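Papers > Local Government Finance > Section 4

4.2 What the ratepayers told us

I'll admit I went into the Besham survey expecting people to grumble about the rate itself. They did, a bit, but what really got them going was the timing of the notices! We mailed the questionnaire in August, right after the second instalment fell due, and 523 households sent it back (a far better return than I'd dared hope for). Of those, 323 said they'd first heard about the new stormwater levy when they opened the bill.

Ulloa did things differently. Council there put its draft budget out nine weeks before the vote, with a plain table of what each neighbourhood would pay, and the comments we got back were calmer, even from people whose bills went up. I don't want to lean too hard on that, as Ulloa had a surplus to play with that year and Besham was still paying off its arena.

Nedura is the awkward one. It held the rate flat for two budgets running and covered the gap out of reserves, so residents had very little to complain about, and our questions on fairness mostly came back blank. I've kept Nedura in the tables but left it out of the regression in 4.3. Capital spending is handled separately too, and the equipment lines in all three budgets are coded to the department that asked for them, whichever fund the cheque came out of.

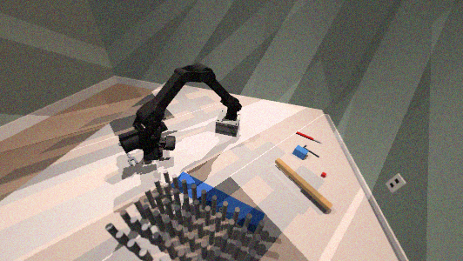 Figure 4. Simulated robot arm on a pale tabletop, with upright grey pegs in the foreground.

One more wrinkle before the model. Besham counts its garbage fee as a user charge and Ulloa folds it into the general rate, so I've added the fee back in for Besham households wherever I compare total bills. Renters are left out of those totals.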